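Log the Plan, Then Log the Arm

Marianna Wilczyńska

Most teams that run small robot arms keep a record of what the arms did. Joint angles, gripper opening, motor current, camera images, all stamped with a time and written to disk. Far fewer keep a record of what the software meant to do. I think this is a mistake, and a cheap one to fix.

I have spent the last few years writing control and planning code, first for packing machines at Jonix and now for two-arm tabletop cells. In both jobs the question that ate the most hours was the same. An arm did something odd, and we had to find out whether the camera code saw the wrong thing, the planner picked the wrong motion, or the controller failed to follow a good plan. With only the joint record, all three look alike. You see a gripper close on air. You do not see why.

Last August we went back through a block of 1,425 runs of a sorting task. The two arms had to take pens and markers from the table and put them in a tray with compartments. We had 30 failures that nobody had explained. Each one had a complete joint record. It took two of us most of the month to sort them out, and for 5 of them we never did.

The ones we solved were not exotic. The perception code had swapped the two ends of a marker, so the planner turned the wrist the long way around and ran out of room. The planner had reserved the space over the tray for the right arm and never released it, so the left arm waited until its timer ran out. A grasp was planned from an image taken before the other arm had nudged the pen. Every one of these would have been plain in a minute if the software had written down three facts at each decision: what it believed, which options it scored, and which one it sent.

The usual objection is size. People hear "log the planner" and picture the whole search tree dumped to disk for every motion. I am not asking for that. Our decision record is a text line with the object poses, the age of the image they came from, the top few candidates with their scores, and the reason each loser lost. Next to camera images it takes up almost nothing.

The second objection is that learned policies have no plan to log. If a network maps images straight to joint commands, the argument goes, there are no candidates and no scores. That is partly fair. But a policy that predicts a chunk of future motion has a stated intent, and that chunk can be saved before the next one overwrites it. Compare what the policy predicted with what the arm did, and you can at least separate a bad prediction from poor tracking. At Nurano, where a friend runs a similar cell, they save every chunk. She says it is the first file she opens.

The third objection is the one I take most seriously. A log nobody reads is clutter, and engineers are right to resist more clutter. My answer is that the record has to be tied to a tool. We wrote a small viewer called Bunting that puts the camera image, the believed poses and the chosen motion on one timeline. It is ugly and it crashes on long files. People use it anyway, and the arguments in our morning meeting have become shorter.

Two arms make the case stronger than one. With a single arm, you can often guess the intent from the motion. With two arms sharing a tray, a pause might be politeness, a deadlock, or a lost message, and the motion is identical in each. The only place the difference exists is in the software, and if it is not written down at the time, it is gone.

I would go further and say that a planner without a decision record should not pass review, in the same way that a controller without limits on speed should not. Naltemitz, the planning library we use, can produce such a record with one setting. The setting is off by default. I have asked for that to change and will keep asking.

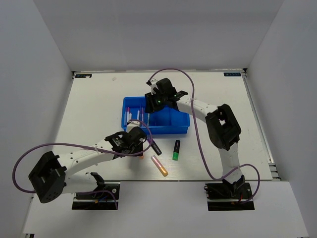 What to write down first

Start with the age of the image behind each grasp. It is one number, and it would have explained more of our failures than anything else on the list. Add the believed poses next, then the candidates. Leave the reasons for rejection until the rest is stable, since they take the most work and the wording will change a few times before people agree on it.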